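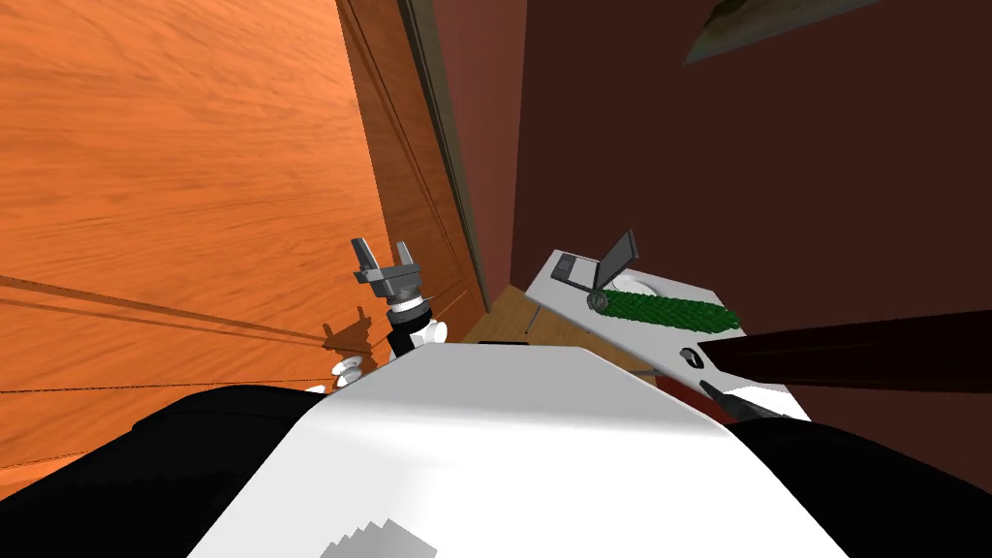

有人回信问,110 路改走 Rellwood 之后,Wurby 那一站到底还停不停,时刻表上写得不清楚。

停,但只在上午停。我把 Rampersad 公司网站上的新表和站牌上贴的对了一遍,两边有出入:网站写末班上午 11:40,站牌写 11:25。请先以站牌为准,早到几分钟。

之前那封信我引在下面,方便新加入的人看:

> 各位好,
>
> 110 路从十二月起改线,不再经过 Plandside 老桥,改由 Rellwood 绕行。全程多出 200 米,运行时间表上没有变。下午的班次 Wurby 不停,要去的人得在 Rellwood 换 80 路。
>
> 我们交上去的意见书有 2,392 人签名,目前只收到一封“已收悉”的回函。 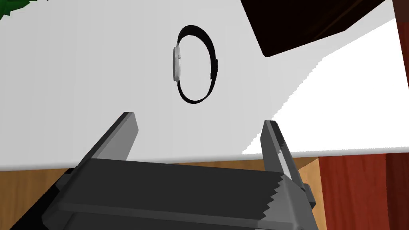 换乘的问题比多走的那段路麻烦。80 路下午一小时一班,110 路到 Rellwood 的时间正好在它开走之后三分钟。我坐了四次,赶上一次,那次是 80 路自己晚点。如果 80 路能推后五分钟发车,下午从 Plandside 回 Wurby 的人就不用在站上等将近一个小时。这一条原来的意见书里没有写,我打算单独再写一封信,只提这件事。

需要大家帮忙的是记录。坐下午车的请记三样:110 路到 Rellwood 的时刻、80 路开走的时刻、有没有赶上。直接回到列表里就行,格式不限,日期要写上。拍站牌照片的话,请把右下角的版本号拍进去,上回寄来的几张都看不清是哪一版。

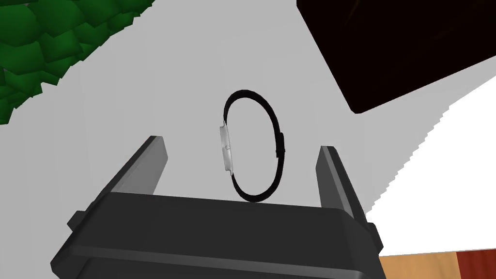 附图三:张开的夹爪(渲染图)

另外,Rellwood 站的候车亭还没有装灯,下午四点半以后看不清站牌,带个手电比较方便。月票可以在两条线上通用,换乘不另收钱,司机要是说不行,请记下车号和时间。

回信时请保留原来的标题,不然存档里会拆成两条。

110 路乘客列表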